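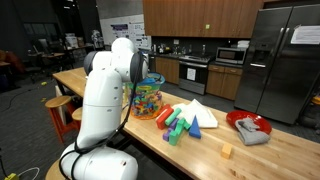
# Grevness Bench Practice Kit, second edition

**Type:** written rule set with object set and record sheets
**Intended for:** shared benches with one arm, one operator at a time
**Price paid:** $339
**Test period:** 1000 logged picks, finished in October
**Reviewed by:** Darius Urbonaitė, with bench notes from Kevser Toprak and Faith Laizer

Grevness sells this kit to small labs and teaching groups that run an arm on a table in a room with other uses. The box holds a ring-bound rule book, a pad of record sheets, a laminated start card, a set of Besto foam blocks and a roll of low-tack tape for marking reach on the tabletop. There is no hardware that connects to the robot and no software. The buyer is paying for procedures and for a set of objects on which to practice them.

The rule book states on its first page that it doesn't replace a risk assessment of the installed cell. We agree with that statement and would print it larger. A lab that has not done its own assessment should do that first and buy this afterward, if at all.

## The rule book

The book has seven chapters: access, start of session, speed, objects, tool changes, interruptions, and records. Each rule has a number, one or two sentences of text, and a line naming who is responsible for it. Most rules can be checked by looking. Rule 1.4, for example, requires that the reach limit be marked on any surface people also use, and that personal items stay outside the mark. An auditor can walk up to the bench and say yes or no.

The weaker rules are those that depend on judgment. Rule 3.2 asks for "a speed appropriate to the task." That wording is of little use to a new operator. Grevness gives a default of 400 mm/s at the tool for supervised picking in the appendix, but the appendix isn't referenced from chapter 3. Toprak found it after the first week. The figure is the supplier's own suggestion and should not be taken as a limit that has been verified for any particular arm, tool or person. We wrote our own value on the start card and initialed it.

Chapter 6, on interruptions, is the best part of the book. It separates three cases that many house rules treat as one:

- The operator looks away. The arm must be paused.
- The operator steps away from the bench. The arm must be stopped and the enabling device taken out of use.
- A second person enters the marked area. The arm must be stopped, and the operator must say out loud that it is stopped before anyone reaches in.

The spoken confirmation felt stiff at first. Laizer timed the extra step and found it too short to matter in a session. We have kept it.

## The object set

The blocks are plain foam shapes in solid colors: rectangular blocks, cylinders, cubes, triangular pieces and an L. Foam is a sensible choice for practice. A dropped block makes no noise worth mentioning, and a bad grasp shows up as a dent instead of a chipped finger pad.

Foam also hides errors. A gripper closing with too much force on a rigid part will tend to stall or raise a fault. On foam it closes further and reports success. The rule book covers this in 4.6, which requires a force check on a rigid reference piece before any session with soft objects. No rigid reference piece is supplied, and that's a plain omission. We used an aluminum offcut.

The edges are soft and the colors vary slightly between pieces of the same nominal color. Anyone sorting by color should record thresholds under their own lighting. The yellow and lime pieces gave us the most disagreement between operators when filling in the sheets by eye. Grevness should number the blocks.

Chapter 4 asks for two object layouts. The spread layout has objects separated so that each can be reached from above. The pile layout has them heaped and overlapping, and it carries extra rules:

- 4.9: Approach with the fingers open, and stop above the pile before descending.
- 4.10: Don't free a trapped block by hand while the arm is enabled.
- 4.11: If a pick moves more than the target, record it as a disturbed pick even if the target was lifted.
- 4.12: Restack only from the stopped state.
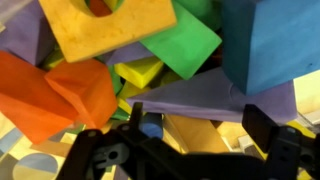
*Pile layout, wrist view. The fingers are open around a blue cylinder and a tan block, with a lavender slab overlying the latter.*

Rule 4.11 changed our numbers more than anything else in the kit. Under our previous sheet, a pick counted as good if the target left the table. A cylinder lying between fingers can be lifted cleanly, or it can come up while a neighbor is pushed aside, and the old sheet could not tell these apart. Halldóra Hauksdóttir, who audits our records twice a year, had asked for that distinction before. It took a printed rule to get it adopted.

The wrist view is useful for applying 4.9, but the rule book gives it too much weight. At close range the fingers take up a fair part of the lower view, and whatever is behind them has to be judged from another angle. We recommend a fixed second view for any pile work and would add this to the rule as a requirement. The book lists it as optional.

## Start card and tape

The start card fits on one side of a sheet and takes a practiced operator under two minutes. Items run in the order they're done at the bench: area clear, cable path, base fasteners, tool seated, stop device tested, speed set, objects counted out. Testing the stop device before setting the speed is the right order, and we've seen it reversed on other cards.

The cable item deserves a comment. It reads "cable free through full travel," and it asks the operator to jog the wrist to both ends of the planned motion while watching the slack. An external cable draped along an arm can look acceptable at the home position and pull tight elsewhere. Operators tend to skip this item when nothing has changed since the previous session. Our position is that it should be done at every start. Floor cables get a separate line on the back of the card, where they are easy to miss – we moved that line to the front with a pen.

The tape is adequate. It held on an oiled wood top through the full test and came off without residue. On carpet it doesn't hold, and the instructions don't claim that it will. If the reach of the arm extends past the table, some other form of marking is needed for the floor, and none is supplied.

## Record sheets

Each sheet has room for 20 picks. The columns are layout, target, approach, result, disturbed, interruption and initials. Filling a line by hand takes a few seconds, which is acceptable for training and too slow for collection work. After the first 400 picks we moved to a spreadsheet with the same columns and kept the paper for start-of-session checks only. Grevness permits this in 7.3, provided that entries can't be changed without a trace. A shared spreadsheet with edit history met the requirement in our reading.

One column is missing. There's no field for the state of the fingertips. Pads wear, and a run of slips late in a session may say more about the pads than about the approach. Baiba Koppel at the Li training center uses the same kit and reported the same gap; she has her operators write pad changes across the full line. We copied that.

## Comparison with the Lillby set

We have also used the Lillby bench guide, which costs less and has no objects in the box. Lillby's text is shorter and its chapter on tool changes is clearer, with a required check that the tool is mechanically locked before air or power is restored. Grevness mentions the lock and leaves the order open. On every other topic the Grevness book is more complete, and its rules are easier to audit. A lab that already owns suitable objects could take the Lillby guide and write its own pile rules from 4.9 to 4.12.

## Assessment

| Item | Result |
|---|---|
| Rule text | Good; speed chapter needs work |
| Interruption rules | Very good |
| Object set | Good; no rigid reference, no numbering |
| Start card | Good; floor cable line on wrong side |
| Tape | Adequate on wood, unsuitable on carpet |
| Record sheets | Adequate; pad condition missing |
| Value | Fair |

At $339 the kit is expensive for what is physically in the box. Most of its value is in chapters 4 and 6. For a group with several operators of mixed experience and a bench that other people walk past, we consider the price justified. For a single trained operator in a closed cell, we don't.

Changes we made before adopting it as the house procedure:

1. Our own speed value written on the start card, with the appendix default struck out.
2. A rigid reference piece added to the object box.
3. A second fixed view required for pile layout.
4. Floor cable check moved to the front of the card.
5. Tool lock check taken from Lillby and inserted in chapter 5.
6. Pad changes recorded across the full line.

Refill pads of record sheets are sold separately. The tape is a standard width and can be replaced from any supplier.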